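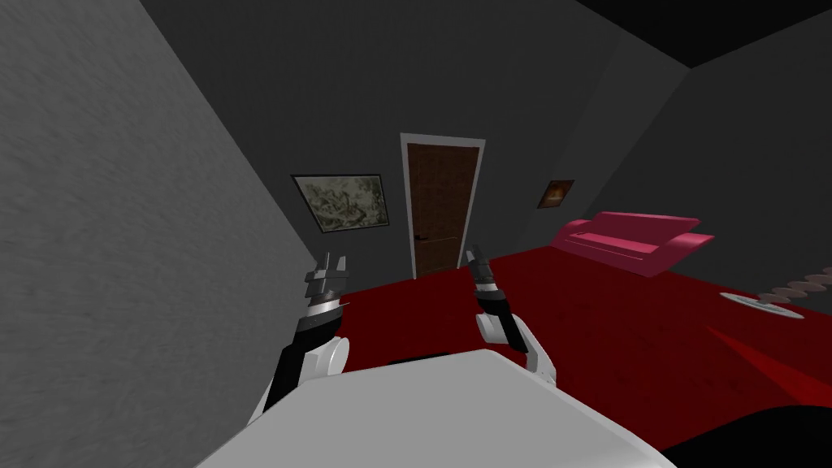
6 min read

Sunday, and my feet are still killing me. I know I said I'd write this up on the night but I got in, ate toast standing at the counter and fell asleep with one earring in.

So, the Vesusell gala. I had been looking forward to it since Femke Boersma announced she was going to host it, partly because I've had a soft spot for her ever since she played the vet in that hospital drama (a vet! in a hospital drama! they wrote in a whole flood to get her there) and partly because I couldn't work out what she'd be like without a script. She's done the acting, she's done the perfume, she did that one single that was all over the radio for a fortnight and then never again. Last year it was the cookery thing with the caravan. Now she's presenting a variety night in a theatre in Kekenham, which even my mum thought was a funny choice, and my mum thinks everything Femke does is lovely.

I got there far too early. Doors were at seven and I was outside at twenty to six, eating a sausage roll out of the bag with my good coat done up to the chin so as not to get flakes on the dress. There was already a little crowd by the barrier, mostly women my age and a few teenagers who wanted Kristof Declercq. I don't really get Kristof Declercq. He's handsome in the way a new kitchen is handsome. But the girl next to me had come on two trains and had a card she'd made for him, with a ribbon, so I kept that to myself and held her bag while she did her hair.

He was sweet to her, I'll give him that. Took the card, read it there and then with his manager flapping at him, and put it in his inside pocket. She cried on my shoulder and I've still got foundation on the coat.

Colin Naylor came next and nobody near me could remember what he was in. I knew! He was the dad in the gravy advert, and then the murderer in the thing with the lighthouse. I shouted "lighthouse!" at him and he pointed at me and said "gravy!" back, so I suppose he gets it both ways. He was wearing a velvet jacket the colour of a plum and it looked wonderful, much better than it sounds.

And then Femke. She was in Aerts, head to toe, the long silver one with the sleeves that go past your hands. I'd seen it on the website and thought it looked like something you'd put over a barbecue, but I take it all back. The only problem was the steps. She had to gather it up in both fists to get to the door, and she was laughing so much that a man from the theatre came down to give her his arm. I'm sure that'll be the picture everyone uses, and it'll say she stumbled. She didn't stumble! I was stood right there.

Inside it was boiling. I had a seat in the circle next to a pillar, which the booking page had called "partly restricted" and which meant I could see the left half of everything. For the first number I had a very good view of a harp. After the interval I asked the usher and she let me move along to an empty one at the end of the row, and I gave her one of my mints.

The show itself, well. It was long. More than 40 minutes of it was thank-yous, I'm convinced, and there was a film about the building fund with the sound out of step. But Femke was good! She was nervous at the start and read the first couple of jokes as if they were a parking notice, and then somebody's phone went off in the stalls and she just started chatting to them. Asked who it was, whether they wanted to get it. It was his wife, wanting to know if he'd fed the dog. After that she put the cards down on the piano and hardly looked at them again. I thought, oh, there you are.

She and Kristof did a duet. I'd rather not go into it.

Lieven Geerts closed the first half. I'd forgotten he was on the bill and I nearly went to the loo early, and I'd have been so cross with myself. He just sat on a stool and told the story about auditioning for the musical with a broken tooth, and he did all the voices, the director and the pianist and the other bloke who got the part. I've heard him tell it on the radio but it's much ruder in person. The woman in front of me was wiping her eyes with her programme.

Drinks at the interval were 15 quid for a wine and a bag of nuts. I had tap water and kept my dignity.

There was supposed to be a surprise at the end and everyone round me had decided it would be Mohandas Suvarna, on account of somebody's cousin having seen him at the station with a suit bag. I didn't believe a word of it. He hasn't done anything in public since he walked off the dancing programme, and you'd not pick Kekenham for your big return, would you? But out he came. No introduction, just strolled on from the side with his hands in his pockets and sat down at the piano, and the noise was unbelievable. He did two songs. The first was the old one and the second was new, something about his grandmother's allotment, and I was gone by the second verse. He looked well. He's let his hair go grey and it suits him.

He didn't say a thing about the dancing programme. Femke gave him a hug that went on a good while and he said something in her ear and she shook her head at him, and I'd pay proper money to know what it was.

I did think about waiting at the stage door but it was perishing cold and the last bus goes at ten past eleven. So I walked down with two sisters who'd been in the row behind and we went over all of it again at the stop, mainly the duet. They reckon Femke and Kristof are an item. I said absolutely not, have you seen how he holds a microphone. One of them has been to the Kosau party every January and says that's where you really see people, because they've all got their shoes off by midnight, but you need to know someone to get in and I don't know anyone. She took my number, though. You never know.

Had a look this morning to see what the papers had said. A small bit about Mohandas, nothing at all about poor Lieven, and a great big photo of Femke on the steps with her dress in her fists. "Femke's tumble." I knew it. I've written a comment underneath but it says it's waiting to be approved.

Need to ring Mum before she sees it. And get that coat to the cleaner's.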